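Ticket n° 46 — Lave-linge buanderie, hublot / odeur / linge oublié
Ouvert par : Canan Ersoy
Suivi : Oisín Scanlon
Lieu : buanderie commune, résidence Pidum
Priorité : moyenne (demandé : haute)
État : en cours

29 octobre 2006 — ouverture

Bonjour, la machine gris foncé recommence. Cycle coton 40, s'arrête avant l'essorage, reste de l'eau au fond. Porte bloquée un bon moment puis elle se débloque toute seule. Odeur de vase quand on ouvre. Pas de code affiché, juste le voyant qui clignote. J'ai éteint, rallumé, relancé un essorage seul : parti normalement, puis arrêt. Merci de passer vite, on est plusieurs à avoir du linge en attente et la laverie du bas de la rue ferme tôt.

Canan

Réponse — Oisín

Bien reçu. Avant que je monte : ne pas relancer de cycle long. Couper au bouton, fermer le robinet d'arrivée (le bleu, à gauche du bac). Vider le linge si la porte s'ouvre, laisser le hublot ouvert. Question : qu'est-ce qu'il y avait dedans au dernier lavage ? Tapis, peluches, coussins, couvertures de chien ? Je demande parce que la dernière fois c'était un tapis de bain qui perdait son caoutchouc.

Canan

Pas de tapis. Serviettes, deux draps, un jean. Par contre la personne d'avant je ne sais pas. Le cahier n'est pas rempli depuis une éternité.

Oisín — premier passage

Vu sur place. Noté dans l'ordre, désolé c'est en vrac :

— eau au fond du tambour, hauteur d'un doigt
— trappe du filtre : dure, grippée par le calcaire, ouverte avec une pièce de monnaie puis une pince
— vidé par le petit tuyau, 12 litres environ, grise, ça sent très fort
— dans le filtre : un élastique à cheveux, des peluches en bouchon, un bout de plastique orange, une petite roue jaune. Genre roue de voiture miniature
— turbine de pompe : tourne à la main mais accroche. Je pense qu'il reste un morceau derrière

Donc c'est des jouets. Quelqu'un a lavé des jouets, ou un pantalon avec les poches pleines. Je ne cherche pas le coupable, je veux juste que ça s'arrête.

Rincé le filtre, remonté, essorage à vide : OK. Rinçage + essorage à vide : OK. Je laisse en observation, pas plus de 40 degrés et demi-charge jusqu'à mon retour.

Perihan Güneş

Bonsoir, je crois que c'est moi pour la roue jaune. Mon fils met tout dans ses poches. Je suis désolée. Mais pour l'élastique non, on n'a personne avec des cheveux longs chez nous. Est-ce que je dois payer quelque chose ?

Oisín

Non. Pompe pas cassée à ce stade. Vider les poches et c'est bon. Pour les jouets en plastique, si vraiment il faut les laver : eau tiède et savon dans une bassine ou un seau, on frotte, on rince. En machine ça casse, ça rentre entre le joint et le tambour et c'est moi qui me tape le démontage.

Oisín — deuxième passage

Retour ce matin, Canan signale que l'arrêt s'est reproduit. Même chose, avant essorage. Cette fois j'ai sorti la pompe. Débranchée, machine penchée en arrière sur une cale. Deux colliers, un clips, trois vis dont une foirée (remplacée). Derrière la turbine : une pièce de monnaie et un éclat de plastique blanc. Nettoyé, remonté, plus d'accroche. Durit de vidange un peu pincée contre le mur, j'ai avancé la machine de 2 cm.

Reste le joint de hublot. Gris clair normalement, noir dans le pli du bas. J'ai écarté les lèvres à la main, essuyé avec chiffon + vinaigre. Pas percé. Il faudra le refaire deux ou trois fois, l'odeur vient de là en bonne partie.

Consigne pour tout le monde, à recopier dans le cahier svp :
vérifier les poches
passer la main dans le pli du joint avant ET après
regarder au fond du tambour, un petit truc en tissu bleu ou noir ne se voit pas du tout là-dedans
hublot laissé ouvert entre deux lavages
les jouets vont dans le seau bleu, pas dans le tambour

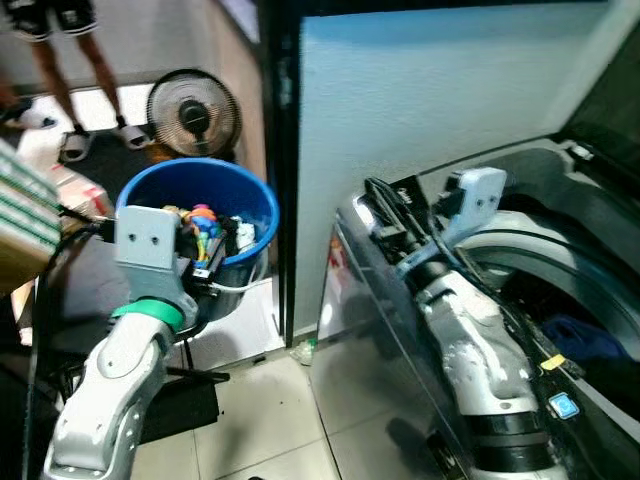 Şengül Canpolat : et pour les peluches alors ? Le seau c'est bien pour le plastique mais une peluche qui a pris du jus de raisin, je ne vais pas la frotter à la main pendant une heure. Chez ma sœur elles passent en machine dans une taie d'oreiller nouée et il n'y a jamais eu de panne. Et aussi, le produit Zelico qui est sur l'étagère, on peut s'en servir ou c'est à quelqu'un ?

Oisín

Peluche en machine oui, dans une taie ou un filet bien fermé, 30 degrés, essorage doux. Pas de peluche avec pile, boîte à musique ou yeux à moitié décousus. Pas de peluche à billes, surtout pas, si ça craque c'est toute la vidange à refaire.

Le Zelico c'est un détartrant, pas une lessive. Ne pas le mettre avec du linge. Je m'en sers pour l'entretien, merci de me le laisser.

Canan

Il y avait un chiffon ou un t-shirt bleu au fond en arrivant hier soir, je l'ai posé sur le séchoir. Si c'est à quelqu'un. Sinon machine OK chez moi, deux cycles sans arrêt. Odeur encore un peu là mais nettement moins.

Ebise Endale

Bonjour, pour info le bac à lessive est bouché aussi, compartiment du milieu. L'adoucissant reste dedans et fait une pâte. J'ai mis la dose indiquée.

Oisín

Vu. Le siphon du compartiment se déclipse, il faut le tirer vers le haut. Trempé dans l'eau très chaude, passé à la brosse à dents. Baissez la dose d'adoucissant de moitié, l'eau est dure ici mais l'adoucissant n'y change rien. Celui de marque Hitus est très épais, le diluer un peu avant.

Fait aussi : cycle à vide 90 avec détartrant, puis rinçage. Eau de vidange encore grise au premier, claire au second. Joint réessuyé. Remplissage du bac normal. La limite demi-charge est levée, on peut remonter à 60.

Reste à faire :
— colliers neufs sur la pompe, commandés chez Kaplan, pas urgent
— joint de hublot : à surveiller, remplacement prévu en avril si les taches reviennent
— plomberie : robinet d'arrivée qui goutte quand on le ferme, ticket séparé

Perihan

Merci beaucoup. Les poches sont vidées, j'ai mis un bol à l'entrée pour tout ce qu'il ramène. Si vous retrouvez le reste de la voiture je suis preneuse, il la réclame.

Oisín

Pas trouvé le reste. J'ai gardé la roue, elle est dans l'enveloppe scotchée derrière la porte. Je passe le ticket en « surveillance », fermeture auto dans 12 jours sans nouveau message. Si ça se rearrête : noter le programme, la température, et où en était le cycle. Ne pas forcer la porte.

Canan

OK. Le t-shirt bleu est toujours sur le séchoir.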